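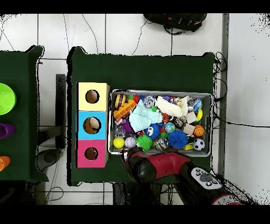

Spent most of March on grasp selection for a full tray. Short thread on what changed in the planner, mostly so I can find it again later.

The old version scored every grasp candidate in the point cloud and took the top one. Fine with a few objects. With a packed tray the top score kept landing on the seam between two balls, since two round things touching look a lot like one nice graspable ridge.

Mudassar Sandhu suggested segmenting first and only scoring inside a mask. I had avoided that because the masks are bad on anything clear or glittery. Tried it anyway. Seam grasps went from 31 in a test run to 10.

Clear glittery toys are still the worst case. Depth comes back with holes in it, so the mask is there and the points aren't. For now the planner skips any mask with too few valid points and looks again after the next pick.

Spiky balls were easier than I expected. The surface normals are garbage, so I stopped using them for those and close on the centroid. Same for plush and anything furry.

Knitted cloth is its own problem. It lies over its neighbors and the segmenter is happy to merge it with whatever is underneath. Ailbhe Tully's fix was to rank by height first, so the cloth usually goes before the things under it. Simple, and I kept it.

Placement is the boring half. Each box has a round hole in the top, and we fit a circle to the rim and release above the center. The fit was drifting whenever the arm blocked part of the rim. Now we fit once before the arm moves and hold that value — no more live updates.

Planning time per pick is some 2 seconds, nearly all of it collision checking against the tray walls. A plain box model for the walls would probably do. Not done yet.

All of this is on the Trenstead branch as of 3/29/24. Config keys were renamed, so old launch files will fail with a missing parameter error. Clear objects next.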